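Subject: Re: [Vudside-mending] Folding gauze trousers
From: Constanza Montecinos
To: Vudside Mending and Laundry list
Date: Apr 23, 2020

Sushil Bisht wrote:

> Does anyone on this list have a way of folding crinkle cotton
> trousers that survives the drawer? Mine go in as a rectangle and
> come out as a scarf. I have tried the Garrido method from the
> handout (thirds, then thirds again) and the elastic waist undoes
> it as soon as I turn my back. Ironing them flat seems to defeat
> the purpose of buying them crinkled. I have 3 pairs and very
> little dignity left.
>
> Sushil

Sushil,

The Garrido handout was written for denim, by someone who I suspect owned nothing else. Gauze doesn't hold a crease because it is already all creases, and one more makes no impression on it.

What works for me is doing the whole thing on the bed, lengthwise. A table is too short and the ironing board is too narrow, so half the garment goes over the side and takes the other half with it. Get the trousers stretched out from end to end before you fold anything. 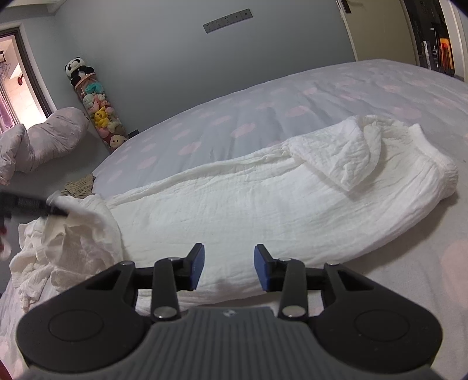
Posted by Constanza Montecinos to the Vudside list

The waistband is your trouble. Thick elastic wants to curve, and the pleats fan out of it whatever you do, so stop trying to square it off. Lay one leg over the other, run your palm down from the waist toward the hems, and leave the puckers alone. If a corner of cloth flops over into a point near the top, open it back out now. I have left it in the past and found it again in May as a hard little triangle pressed into the seat.

Then roll. Start at the hems – the elastic end goes last, on the outside, where it can curve all it likes and hold the roll shut. I stand the rolls on end in a shoebox. My sister at Grorgate hangs hers, and they now reach the floor.

As for ironing, don't. A damp hand and a bit of tugging along the seams is plenty. The pair I bought from Clekell is washed at 92 on the machine's dial, through my own inattention, and it came out more crinkled and slightly shorter, so I suppose I got extra.

If the rolls don't work, there is always the chair in the corner. Mine has held clean laundry for years without a single complaint.

Constanza

--
Vudside Mending and Laundry list
To leave the list, send a blank message with "unsubscribe" in the subject line.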